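Unit 2: Setting Up and Folding a T-Shirt
Textile Care Basics, Lokthorpe site

Before you start

Clear the folding table and wipe it down. Tables at Lokthorpe are white, so marks show up quickly – use the Detska cloths, never paper towels. Check the floor too. Cords stay clear of where people stand, and the power strip goes behind the frame.

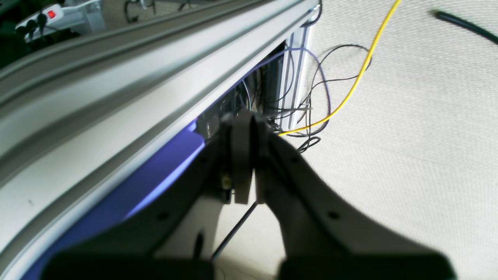
Irons stay off until Unit 3. Each pair gets a stack of 12 shirts from the Parri bin. Return any shirt with a hole or a stain.

Laying out

Put the shirt down print side up. Hold it at two points along one side and pull lightly. Smooth from the neckline to the hem. Sleeves are straightened last.
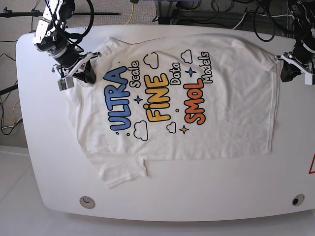 Fig. 2. Printed T-shirt laid sideways, hem at right. Creases remain near the hem.

Folding

1. Fold one side in to the middle, sleeve back on itself.
2. Repeat on the other side.
3. Bring the hem up to the neckline.

Large prints should not be creased through the lettering if you can avoid it. Tronulthorpe orders come in lots of 100 or 500 – keep lots separate.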